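Drernside
By Adhiambo Mwakyusa
Updated in December

Drernside is a lakeside resort town on the northern shore of Lake Ceder. It has a permanent population of 1,321 and is visited mainly for its beaches, its ferry connections and a summer season that runs from June to early September. Outside the season most hotels close and the ferry runs on a reduced timetable. 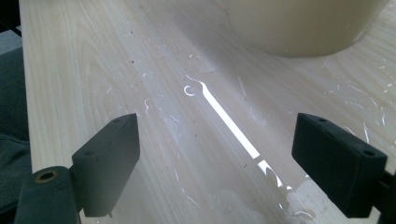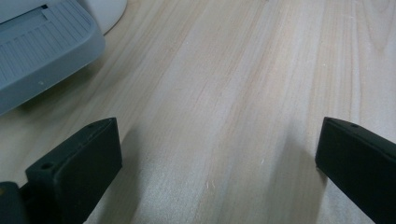 Light-colored wood surfaces with visible grain.

Geography

The town lies on a narrow shelf between the lake and the Bivavberg, a wooded ridge to the north. The ridge shelters the shore from the wind, and the bathing season is longer than on the opposite bank. Three beaches are in public use. The largest, East Strand, is coarse sand; the other two are shingle.

History

Drernside was a fishing and timber settlement until the railroad reached the south shore of the lake. A passenger ferry followed, and the first boarding houses opened on the harbor street. The Araújo Hotel, built by a family of boat owners, was the first with more than 1,000 square meters of floor space. It burned down twice and was rebuilt both times on the same foundations. The present building dates from the second reconstruction and has 46 rooms.

The timber wharf was later filled in to make the promenade. Its line can still be followed in the curve of the harbor wall.

Tourism

The town has 19 licensed hotels and guesthouses. Camping is permitted on the terraces below the Bivavberg, but not on the beaches. Bars on the promenade must stop outdoor music at 11 p.m.; indoor venues may remain open until 3 a.m.

Transportation

Ferries cross from the south shore in almost 46 minutes. Cars are carried on the morning and evening sailings only. A bus links the landing with the campground and East Strand in season.

Comments

lakerat: The bus doesn't go all the way to East Strand anymore, it stops at the campground gate and you walk the rest.

Petra: Is the footpath up the ridge open in winter? The article doesn't say.

tomw: @Petra the lower part is. The upper part was gated when I went in February.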